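News from the Brerkholm food co-op

Since March, members can take their dry goods home without any plastic, and we want to tell you how it is going. The bins for rice, oats, lentils and beans are now along the back wall, where the freezer was before. There are 58 products to choose from. Please weigh your empty container first at the small scale, write the weight on it, and then fill it. At the register we take this weight off.

For carrying everything home, a strong jute bag does the work very well, and it folds flat when you do not need it.
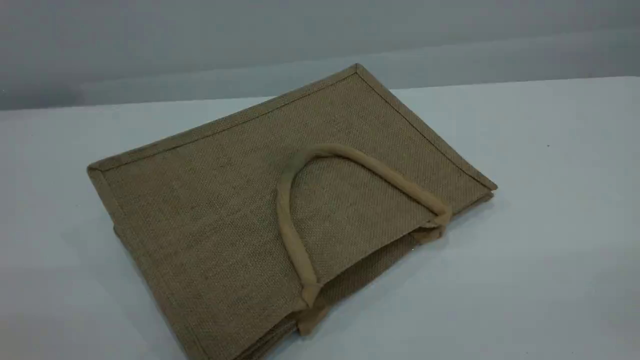

Several members wrote to us about the prices. One of them asked why the red lentils cost more per pound in the bin than in the packet, when there is no packet to pay for, and whether the co-op could buy a bigger quantity together with the Stamusis store. We did ask. Stamusis is interested, but their storage room is small and they can share an order only every eight weeks. The first common order is for lentils and short-grain rice, and we expect that both become cheaper after it arrives.

Jute also needs a little care. Shake out the flour and crumbs, wipe with a damp cloth and let it dry in the air. We do not recommend the washing machine – the fabric can shrink and lose its shape.

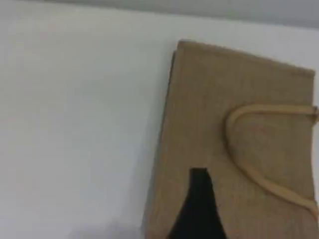 The delivery from the Chiu farm comes on Saturday, as always, and it is usually on the shelves by 10 in the morning. This month there are leeks, spinach and the small yellow potatoes. Eggs are limited to four boxes for each household until the hens lay more.

Membership forms are at the register. We are now 105 households, and new ones are very welcome. If you can help with unpacking on Saturday, please write your name on the sheet next to the door.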